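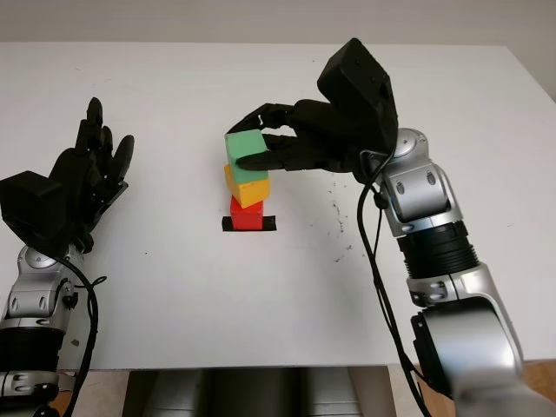

Slide 1. Three colored cubes stacked on a small black base, white table.

Speaker notes – "Small Stacks: what three blocks can teach a display team"
Talk for the spring meeting at Indby, March. Speaker: Viktória Hajdu. Allow 25 minutes plus questions.

Slide 1 (leave up while people sit down)

Thank Norbert Bodnár for the room and the projector. Say who I am: I set up tabletop displays for Westix, mostly toys and teaching materials, and before that I taught the younger grades.

The talk is about stacking. Small things, stacked on a table, in front of people. I get asked about big displays all the time and I will not be covering those. If anybody came for shelving, Aranka Pintér is on after the break.

Point at the stack. Three cubes and a base under them. Most of what I have to say can be said with that much.

Slide 2. Why a base

Start with the question I get from new staff: why not put the first cube straight on the table? You can. For a stack that gets taken down and put up all day, I prefer a base.

Go through it slowly:
A base marks the spot. When the stack comes down, people know where to build it again.
It lifts the bottom cube clear of crumbs and paper scraps. We had a table at the Kalogeropoulos shop where the first cube rocked all morning on a bit of dried glue.
A dark base on a white table shows the edge of the bottom cube. On white on white, a pale cube gets lost.

Go back to slide 1 for the last one. Black base, white top. Leave it there a few seconds.

Somebody will ask about size. I like the base small. With a big base people start putting other things on it – pens, cups, price cards – and then it is a tray.

Slide 3. The first cube

Hold up the demo cube from the bag. Set it down on the base with two hands, then do it again with one. Ask the front row which they would trust.

Notes for myself: do not rush this. In the last run-through Man-sik Woo timed me and I was through it in less than a minute, and he said he could not see what I had done differently the second time.

What to say: look straight down before you let go. Line up one edge first, then the edge next to it. If you try to line up all four at once you end up nudging the cube in circles.

Slide 4. The second cube

This is where most stacks go wrong, and it doesn't show until the third. If the second cube sits a little to the left, people put the third a little to the right to make up for it. The stack may well stand, but it will look like a mistake from every side.

Take the second cube off and start it over. It takes a few seconds.

(Pass the demo set around here. Ask for it back before slide 6. Last time a cube went home with someone.)

Slide 5. The third cube, and when to stop

Three is my usual number for a front table. Two can look as if you ran out. Four or five will stand up fine on a level table, but a sleeve catches them, and then you are on the floor looking for cubes during opening hours.

Figures from the Demico trial, read them out:
1,197 stacks built over the whole trial, all heights.
832 of them were three high.
Of those 832, 64 were knocked over or had to be rebuilt before closing.

Say clearly that these are our own counts from one shop, kept on a clipboard by Minoru Shimada. I would not hang too much on them. We didn't log the taller stacks well enough to compare, and I should have set up the sheet better.

Slide 6. Color

Get the demo set back.

People expect rules here and I have very few. If the cubes are different colors, look at the joins. A strong change of color at each join makes the stack easy to read from across a room, and it also shows every crooked edge. If your joins are sloppy, pick closer colors or fix the joins. I would fix the joins.

Darkest at the bottom is the safe choice. I did it that way for years. Now I let whoever is building decide, and customers have not complained.

Slide 7. The table around it

Short slide. Clear the tabletop first and wipe it, then build. People do it the other way around and wipe past the stack with a cloth, and down it goes.

Keep the stack near the middle if people will be reaching in from both sides. Near the front edge it gets bags and elbows. Near the back, children lean over to get to it and push the whole table.

A plain wall behind helps. Off-white, gray, anything quiet. At Westix we had a poster behind the table for most of a season and people read the poster.

Slide 8. Taking it down

Nearly everyone skips this in training. Top cube first, one at a time, and set each one down flat before you go back for the next. Do not grab the bottom cube and carry the whole stack. I have seen experienced people do this across a full shop floor. It works until it doesn't, and the corners chip.

Wipe the base. Check the corners of each cube with your thumb. Chipped ones go in the repair box. We bought 501 cubes in the first order and I wish I had started the repair box on the first day, as the chipped ones got mixed in and took ages to sort out.

Slide 9. Exercise (if there is time)

Pairs. One base and three cubes per pair. One person builds, the other watches from the side with their eyes level with the tabletop and only says "left" or "right." Swap after each stack. Four minutes is plenty.

If we are running late, skip it and go to questions. Norbert needs the room back by 11:30.

Questions I should be ready for

Glue or putty between cubes? No for anything people may touch. For a locked case, putty is fine, but test it on the paint first.

Uneven table? Fold a card under the table leg. Never under the base – the stack will creep.

Other shapes? Cylinders are fine on top, poor in the middle. I have not done enough with triangles to say.

Where did the cubes come from? Give them the order sheet. Copies are in the blue folder by the door, and Aranka has spares.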